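Home > Guides > Home heating > Plimska controller > Part 2

Setting up your Plimska heating controller: the first evening

Last updated: January

I've fitted one of these in my own place in Grevthorpe and another at my mum's in Draston, so what follows is the order that worked for me the second time (the first time I did steps 3 and 5 the wrong way round and had to begin again!). You should already have the wall plate up and the wiring done and checked by an electrician, as covered in Part 1.

1. Turn the boiler on at its switch and wait for the Plimska to wake up. You'll get a logo, then a blank screen for a bit, then a long beep. Leave it alone until the beep.

2. Pick your language and press the dial in to confirm. There's no OK button. I spent a good while hunting for one.

3. Set the clock before anything else. The controller hangs every heating period on the clock, and if you change the time afterwards it wipes whatever you've put in.

4. Go to Menu, then Radiators, then Pair. Press and hold the button on your first radiator valve until the light blinks, then let go. The name "Valve 1" will pop up and you can change it to something sensible like "back bedroom".

Note: pair the valves one at a time, with the valve already screwed on to its radiator. I tried doing the lot in a heap in the kitchen and ended up with the bathroom called "hall". 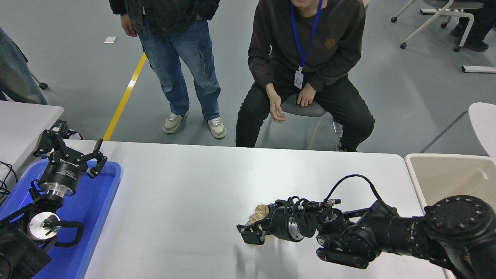 5. Once they're all paired, run Calibrate from the same menu. Each valve will whirr as it winds itself fully open and fully shut. Mine sound like a very small coffee grinder, and that's fine.

If a valve shows E102 on the screen, it can't find its end stop. Nine times out of ten the collar isn't done up properly, so unscrew it, turn the radiator head back to fully open, and hand tighten it again. Don't use pliers, the collar is plastic and it will crack.

6. Now make your heating periods. I'd start with 2 a day, one for the morning and one for the evening, and live with that for a week before you get clever. My morning one comes on at 6.30.

Caution: keep frost protection switched on, even if you're going away and want everything off. It's under Menu, Safety.

7. Last of all, write down your installer code and keep it with the boiler papers. The one that comes set from new is 137, and you ought to change it if you've got curious children.

A word about batteries. The valves take ordinary AAs, and you'll see a little empty battery on the main screen when one is getting low. Swap both cells together. I've tried rechargeables and the controller moaned about them from day one, so I went back to the normal sort.

If you're coming from an old Manninen dial thermostat, expect the house to feel a bit odd at first. The Manninen clicks on and off in big lumps, while the Plimska likes to trickle along, so the radiators are often just warm to the touch when you're used to them being scorching. Give it a few days before you start fiddling with the numbers. I didn't, and I made it worse.

Part 3 covers hot water and holiday mode.

Related guides
Part 1: Wall plate and wiring
Part 3: Hot water and holiday mode
Bleeding a stubborn radiator
What the error codes mean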